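Print this entry | E-mail this entry

November, evening

Second pass at the mixed basket. Everything from the hall drawer and the bathroom shelf had gone into the one red shopping basket over the past month, and the basket had stopped being useful as storage. Anything flat slid to the bottom and stayed there.

Method as before. Basket at the back, sorting surface in front, small things to the divided tray, tall things to the left wall. The pump bottle stands on its own because it leaks if laid down. I lost a box of tea that way in Musham and have kept bottles upright ever since.

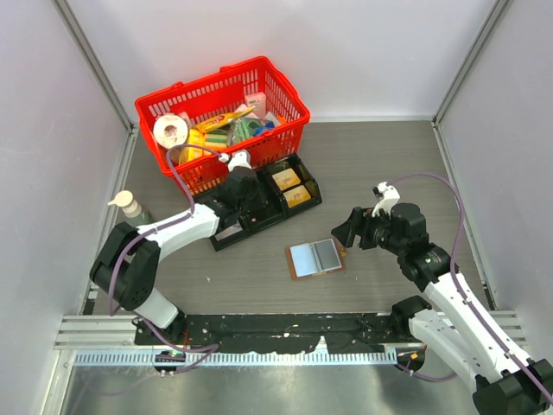
The black tray is the weak point. Its compartments suit blocks and other square goods, and two of the tan blocks fit side by side with little play. Round items do not fit at all, so the white roll stays in the basket until I find a deeper bin. Goltari lists one 130 mm deep. The Tulix version is cheaper but has no divider, and an undivided bin is only a smaller basket.

Packets are still unresolved. Standing them on edge works while the basket is full and fails once a few are taken out, when the rest lean over. A strip of card across the mesh would hold them. I cut one after supper, 2 cm too short, and will cut another tomorrow.

Rule for the rest of the month: nothing goes into the basket without a second item coming out. I also want the brown board with the blue and gray panels to have a fixed place. It has been moved with every sort and belongs to no category I have written down.

Stopped at 9. Shoulder stiff. Rain on the skylight, heating on low. Must order labels from Yensuk before the old roll runs out.

Comments

drawerdivider: Fold the card double before you cut it. Single card sags in mesh baskets.

pell_h: Which Goltari bin? The one I have is shallower than that.

mossgate: Rolls go on a dowel. Solved it for me years ago.

Print | E-mail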